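Parnville Shoe Exchange to Open Second Room in Teuber Building

September 22, 2019

PARNVILLE - The children's shoe exchange that started in August will get a second room on the ground floor of the Teuber Building, organizers told families this week. The added space will be used for winter boots, which have been arriving faster than they can be sorted.

The exchange took in 2,000 pairs in its first month. Families bring shoes their children have outgrown and leave with the next size up. There is no charge and no form to fill out, and a family does not need to bring a pair in order to take one.

Volker Frerichs, who runs the exchange, said the most requested sizes are the ones between toddler and second grade. Those are also the sizes that come back in the best shape, he said, as many children outgrow them within a season.

"We have had boots come in with the store tag still on," Frerichs said. "We also get sneakers with no tread left, and those we can't use."

Shoes should be clean, tied or taped together as a pair, and marked with the size if the number inside has rubbed off. Ice skates and cleats are accepted. Slippers are not.
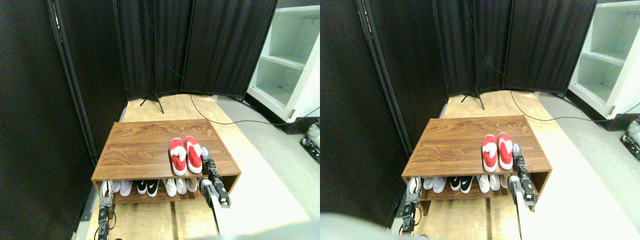 Ingeborg Lenz said she would like the exchange to stay open later, at least until the first snow. Parents who work in Tumer cannot get back to Parnville before the doors close, she said, and her own daughter has missed it twice for that reason.

Frerichs said later hours are being discussed with the building's owner but that nothing has been settled. For now the exchange will keep its present schedule, which is posted at the side entrance on the parking lot.

The second room was last rented by Borkeo, a sign printing business that moved to Tumer over the summer. It needs new light fixtures and a coat of paint. The work is expected to cost $1,000, half of it already covered by a $500 gift from a local family that asked not to be named.

Joscha Seidel, who handles the sorting, said adult shoes may be added next year if there is room. Requests for work boots come in often, he said, but they take up a lot of space and few are donated.

Families may take up to 4 pairs per visit. Donations can be left during open hours only - bags placed outside the door overnight have been getting soaked, and most of those shoes end up being thrown out.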